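**On repair and replacement in household textiles**

Many towns now treat soft furnishings as short-lived goods. Flernitberg is one of them, and its collection rules deserve another look. A cushion with one open seam is sent to the same place as a ruined mattress.

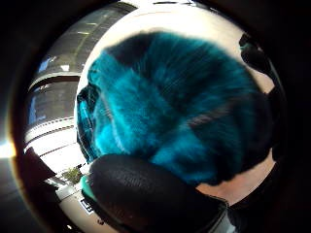

*Long-fibered teal textile.*

The Drirnstead repair desk, opened in August, offers a better model. It accepts up to 12 items per household and charges a flat fee of 2 dollars each. Roughly 200 pieces have gone back into use — a modest number, but one reached with a single paid post.

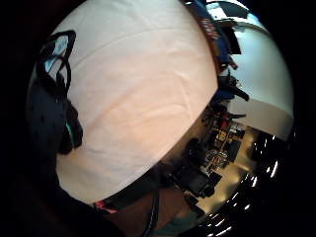
Cost remains the usual objection. Collection fees in Flernitberg rose by 25 percent this year, and residents received no added service in return. Part of that money should pay for a desk of the same kind. The council should also require sellers to state whether covers can be removed and mended.

2021-12-23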